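# Suture demonstration set: progress report, July

Prepared by the Usmont data group for the Pandirdale fund

This period went mostly to recording. The set now holds 2306 accepted segments of interrupted suturing by teleoperation, against a target of 1000 for the first stage. We passed the target early and used the remaining time on cases the first policy handled badly, mainly thread pickup and regrasping.

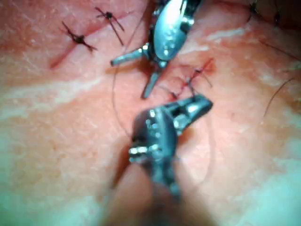

*Wrist camera view. Loose thread between the two instruments, with tied sutures on the incision.*

Each segment is stored with both wrist views, joint positions, jaw angle and the operator's pedal state. Segments are cut at needle grasp, insertion, pull-through, knot and release. Failed attempts stay in the set with their own label. Quintero asked for this in the last review, and the training code now reads the label.

Labeling is behind recording. 92 percent of segments have phase boundaries, but only 53 percent have been checked by a second person. Most of the disagreements are over where pull-through ends and the first throw of the knot begins. The guide has been reworded on that point and the affected segments are going back through. 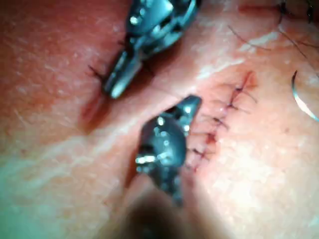

Needle tracking is the weakest part of the current model. It does well when the needle is held in the jaws and poorly once it is set down. The wrist view often gives it little to work with: the needle at the far right is only partly in view, a thin arc with a bright highlight on it, and the skin has its own glare. We have started marking partial needles as a separate class.

Work planned for next period:

- finish second checks on the existing segments
- retrain with the partial needle class
- send a held-out set to Zandport for separate scoring

No change to the budget is requested. Storage costs ran over and were covered from the travel line.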